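Home | Opinion | Food | Letters | Archive
Print this page | E-mail this story

November
By the Opinion desk

The bag keeps the same face and loses its insides

I have been buying the same crackers for 17 years, and I'd like to complain about them. They used to come in a bag that lasted me through a movie. Now I'm done before the opening credits, and the bag looks just as big as it ever did!

I dug an old Plodar wrapper out of the glove box on Tuesday (don't judge my car) and it said 176 grams. The one I'd just bought had a cheery sunburst on the front and a good bit less in it. Same price, same spot on the shelf at Trudano, same smug little cartoon wheat stalk.
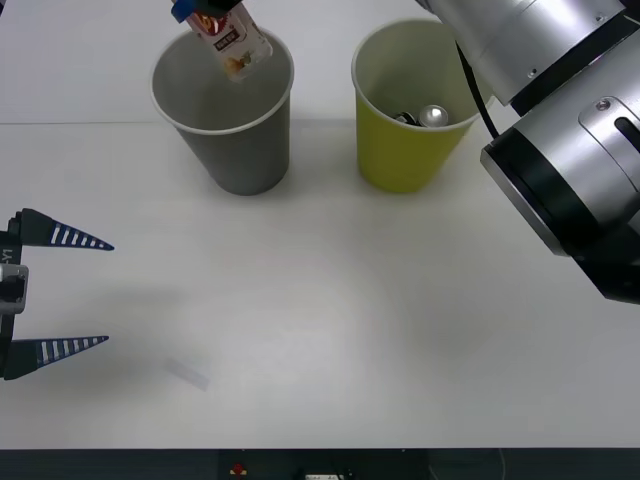 My sister-in-law says I should just switch to Flara, which sells single packs for 99 cents. Fine, but I counted, and there are 6 crackers in there. Six! That's not a snack, that's a sample, and you get a whole wrapper to throw away afterward.

What bugs me is the sneaking around. Flour costs more, trucks cost more, I get it - my own grocery bill isn't a secret to me. If Plodar wants another quarter, ask me for the quarter. I'd grumble in the aisle and then I'd pay it, same as I do for coffee and eggs.

I'd settle for a plain sticker on the front whenever a package shrinks, left there for a few months, in letters I can read without my glasses. Stores could do it on the shelf tag if the makers won't. Until then I'm keeping the old wrapper in the glove box, and I've started on the cereal.

E-mail this story | Print this page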